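Greifer verliert Beutel: so habe ich den Fehler eingegrenzt

Letzten Sonntag hat mir der Arm zum siebten Mal einen Nudelbeutel fallen lassen, und da hatte ich dann doch genug. Falls euer Greifer weiche Verpackungen auch mal hält und mal nicht — so bin ich vorgegangen.

Zuerst: Arm anhalten, Not-Halt drücken und erst dann mit den Fingern an die Backen. Ich hab mich da einmal gequetscht, das reicht mir fürs Leben!

Danach ins Log schauen. Bei mir standen 3.944 Griffe drin, davon 939 mit der Meldung »Objekt verloren«. Sortiert die mal nach Verpackungsart. Kartons liefen super, fast alle Fehler kamen von Folienbeuteln. Damit war der Motor für mich erst mal raus.

Dann die Backen mit einem fusselfreien Tuch und etwas Isopropanol abwischen und trocknen lassen. Anschließend in der Gukine-Oberfläche die Greifkraft auf 60 Prozent stellen (bei mir stand sie nach dem Update wieder auf dem Standardwert, grrr) und die Schließgeschwindigkeit runternehmen. Den Schwellwert für die Verlusterkennung lasst ihr bitte in Ruhe, sonst seht ihr die Fehler bloß nicht mehr.

Jetzt ein Testgriff mit halbem Tempo. Nehmt einen Beutel, der ruhig platzen darf, und fasst ihn so, dass sich die Folie zwischen den Backen in Falten legt. Schräg hängen darf er. Haltet den Arm an und wartet eine Minute, bevor ihr ihn weiterfahren lasst.

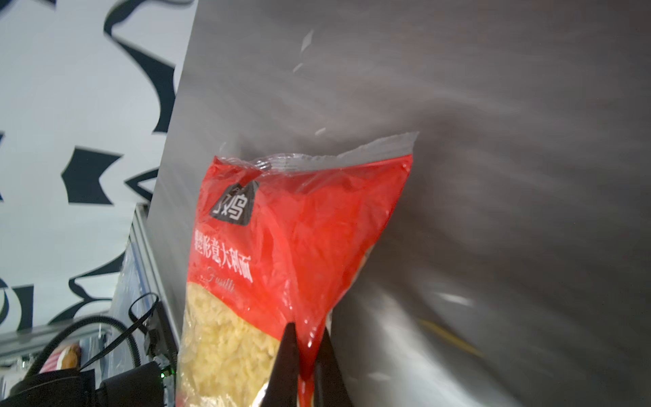
Wimusora schrieb mir dazu, bei ihm habe die Kraft allein gar nichts gebracht, erst mit neuen Skumine-Belägen sei Ruhe gewesen, und man solle nach jedem Wechsel unbedingt den Nullpunkt neu anfahren. Den Nullpunkt hatte ich glatt vergessen, also: Backen ganz schließen, Referenzfahrt starten, Wert speichern. Und erst danach wieder auf volles Tempo gehen.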